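Setting up the target butt and distance line
Reading time: 2 minutes
Last updated: August

4.1 Before you start

These steps apply to the Zulwood layered foam butt on the Kutdale stand. Stands from Lorente use a different foot plate; see section 6. Two people are required to lift the butt.

4.2 Assembly

1. Open the stand fully and lock both hinge stays. The rear leg must sit square to the front pair.
2. Press the feet into the turf. On hard ground, fit the rubber feet supplied.
3. Lift the butt onto the lower rail with the strap buckles facing the rear.
4. Set the tilt with the gauge, then tighten both wing nuts by hand. Do not use a wrench.
5. Tie the butt to the stand at the top corners. Run the guy line from the top bar to a ground peg at least 500 mm behind the rear leg.

CAUTION: Do not leave an untethered butt standing in wind, including during assembly.

4.3 Compression straps

Tighten the straps in order from the centre outwards, 6 mm at a time, until the gauge mark on each buckle is level with the foam edge. Over-tightening makes arrows difficult to draw and can pull points off wooden shafts.

Note – new foam settles. Check the straps again after the first 40 ends.

4.4 Measuring the distance

1. Hook the tape to a peg directly below the centre of the target face.
2. Walk the tape to the shooting line and keep it flat on the ground.
3. Mark the line with cord and repeat from the other end of the butt row.
4. Record both readings on the range card.

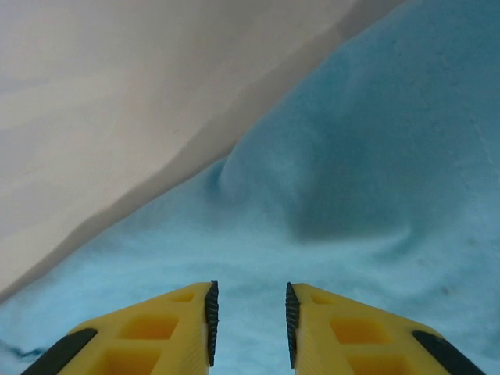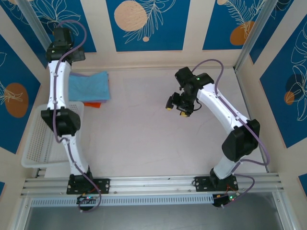 If the two readings differ, re-measure before moving any stand. A stretched tape is the usual cause – replace any tape that has been used in the wet and wound up under tension.

4.5 Packing away

Release the straps by two notches, remove the guy line last, and store the butt upright. Part 145 (spare buckle) is kept in the lid pocket of the stand bag.

Related items
Replacing a foam layer
Iltlow face pins: sizes and fitting
Range card template – M. Barroso
Indoor netting checks – I. Bustamante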